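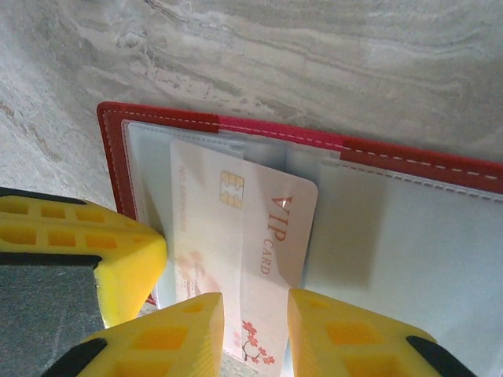
6/14/18. Print inspection, Kalinowski reels, day 2. Started at the bench 8ish, reel 3 first (the Allar print, black and white, nitrate base, tinted sections in act one). Edge code readable for most of it. Splices are a mess, at least two different hands, one neat and one using way too much cement. Ticket stubs and the two Sirlow theater handbills that came in the can need proper housing before anybody else thumbs through them. Tried them against the red card holder with the white stitching, clear sleeves inside. Fine for carrying to the meeting, not for storage. No idea what plastic those sleeves are. Ask for polyester ones.

Measured length reel 3: 2,295 ft on the counter. Ran it twice, same number. The Pustby inventory card says 2,517. So either the card is for a different version or we've lost a chunk. Checked head and tail, both original leader as far as I can tell, so the loss is inside the reel if it's a loss. Ivar thinks the censor cut it for the second run. Possible. Would like to see paper on that before I write it down anywhere official.

Shrinkage: 16 readings, worst near the tail. Sprocket damage bad between the dinner party and the train. Do NOT put this through the old viewer, hand cranked bench only. Szymon please tape a note on it, I keep forgeting.

Handbills. Both from the Sirlow, same week, different typesetting. One lists a prologue by the house orchestra and 40 cents for balcony seats, the other doesn't mention price at all. Title on the second is spelled with one L. Could be a typo or could be the export title, which would explain the card. Scanned both sides at high res. Red on the first one is shifting toward pink along the fold. Compared by eye with the holder cover, glossy red, one small pale pinkish scuff by the corner, and the faded fold is a bit closer to the scuff than to the red. Not a measurement obviously. Need the color target in the next scan, left it out of this one, my fault.

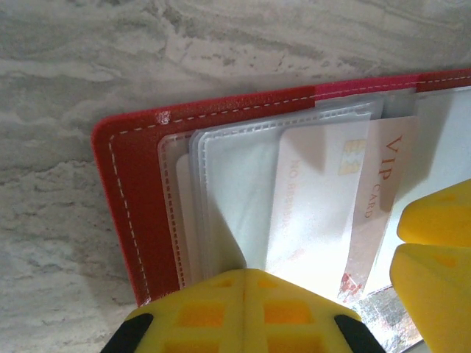 Intertitles: three in reel 3 are flash titles, a couple of frames each, so somebody meant to cut in full length ones and didnt. That alone could eat a good part of the missing footage. Will work out how long they should run and see what's left over. Also need a reference for the stubs, stub paper is soft and the corners catch on everything. The card holder has rounded corners and I'd like the new folders cut the same way, stitching not needed. Szymon to ask the box people if they can do it.

Can has a vinegar smell but the nitrate doesn't, so something acetate was stored in there before. Swapped the can. Old one kept for the label.

To do
- reel 4 length + splices
- write to Pustby re inventory card, ask for back side too
- flash title arithmetic
- rescan handbill 1 with target
- Ivar: censor records, June and after
- more gloves, medium

Stopped at 5:30, reel 3 back in the vault, tails out.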